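Litter pickup with two arms, thread started November 2024

hulleck_mz
Got both arms working on floor trash in the hotel-style room! The wrappers are my favorite part - so crinkly, and every grab is a new puzzle.

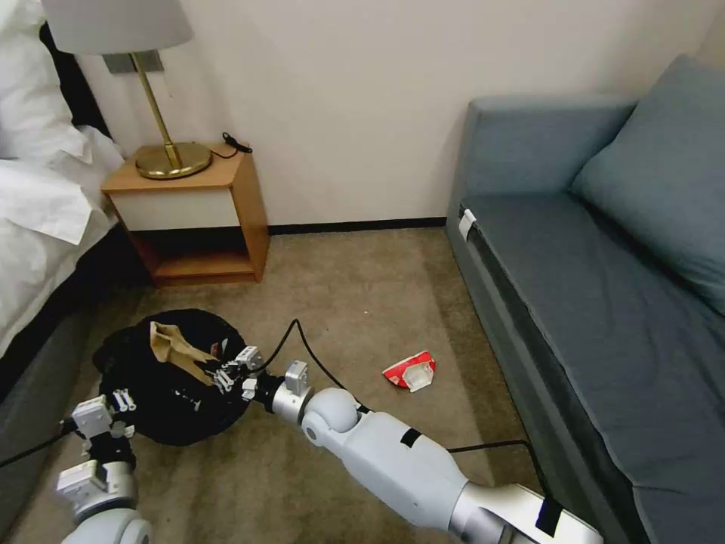 Right hand in the bag, red-and-white wrapper still on the carpet.

baert20
Love it! I'd tie down that wrist cable, though. Mine snagged in July and I lost 2 evenings.

hulleck_mz
Tried that, Baert, and it cost me reach. I like a fat loop.
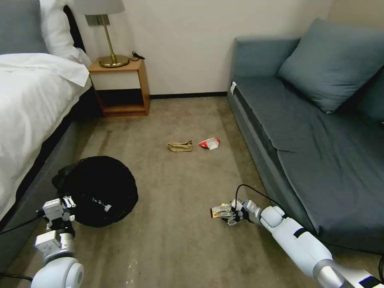 Grip force is next on my list. I have it at 20 percent and want to go lower for thin foil.

wernura
Disagree, go higher. Foil slips way before it tears.

hulleck_mz
Maybe for foil, but bottles dent!
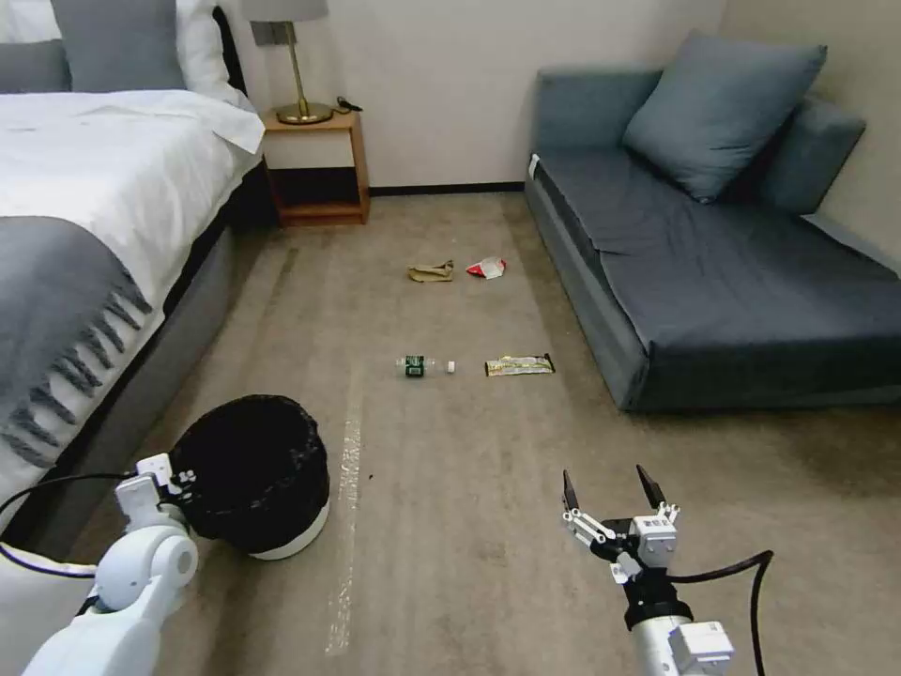
I'll run 100 grabs at each setting and post the log.

baert20
Still say tie the cable.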